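Liên Quách has run the break room at Gradico since January. It isn't her job title. She works in accounts, and the room came to her when the person who used to do it moved to another building and left her a key and a drawer of teaspoons.

"I said I'd do it for a month," she says. "Then I'd bought a new bin and I felt I had to stay and see it used."

We met on a Tuesday, just after the morning break. Gradico rents two floors of an office block that went up in 1990, and the break room is at the back of the lower one, next to the post room. Before Quách took over it had a counter with stools along it, and most people ate at their desks.

The first thing she did was ask for proper seating. The company had a budget of £300 for the room, and she spent most of it on a second-hand bench from a café that was closing down.

"It's a booth seat, dark, with a high back. Iulian went with me to look at it and he thought it was too big. He measured it twice. It went in under the window and it has been fine. People sit for longer on a bench than they do on a stool. I don't know why that is."

Iulian Toma, who works in the post room, brought it over with a borrowed van. He says getting it up the stairs took most of an afternoon and that he would not do it again.

The white tables were already in the building, stacked in a meeting room that had stopped being used. Quách likes them because they wipe clean. She doesn't like how quickly they fill up.

"You put one bowl out and by eleven o'clock there's wrappers next to it. I don't mind wrappers. I mind when somebody puts them back in the bowl, so the next person puts their hand in and gets rubbish."

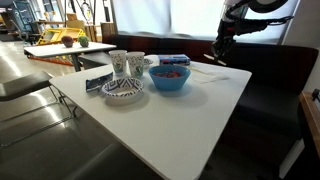 She keeps the snacks in bowls because packets left open go soft, and because people take less from a bowl. She has no figures for this. She used to put biscuits out in the tin they came in, and the tin was empty before lunch.

The bowls themselves are a mixture. Plastic ones are for anything sticky. The china ones came from Agathe Delorme in sales, who was clearing out her mother's kitchen and brought in a box of them wrapped in newspaper.

"Agathe's are nicer, so they get used for visitors, and then they get used for everything. Two have been chipped. I told her and she said that's what they're for."

Cups have been more of an argument. Quách wanted everyone to use mugs. Ruwan Wanigasekara, who looks after the office budget, agreed with her and ordered some, and within a few weeks most of them were on desks upstairs with cold tea in them. The room went back to paper cups, at least for the mornings.

"I'd still like mugs," she says. "But then who washes them? I was washing them. I counted one Friday because I was cross, and I'd done more mugs than invoices."

Paper cups get one rule, which is that you keep yours and fill it again. It is written on a card by the kettle. She thinks half the staff follow it.

I asked what clearing up involves. She does it twice a day, at a quarter past eleven and again at three, and it takes her ten minutes. Wrappers and used napkins go first, then cups, then the bowls are tipped together if they hold the same thing. She leaves the table bare overnight. The cleaners come at six and won't move crockery, so anything left out stays where it is and gets wiped around.

Boxes that are still closed go in the cupboard over the sink, with the newest at the back. Mahfuz Miah does this when Quách is on leave, and she admits he is better at it.

"He writes the date on them. I came back from two weeks off and everything had a date on it. I've tried to carry on with that but I forget."

The blinds are next. They are white and let the light through, and she is happy with them, but the cord on one side sticks. She has reported it and is waiting to hear. After that she would like a shelf for the china, somewhere lower than the cupboard, so people put it back themselves.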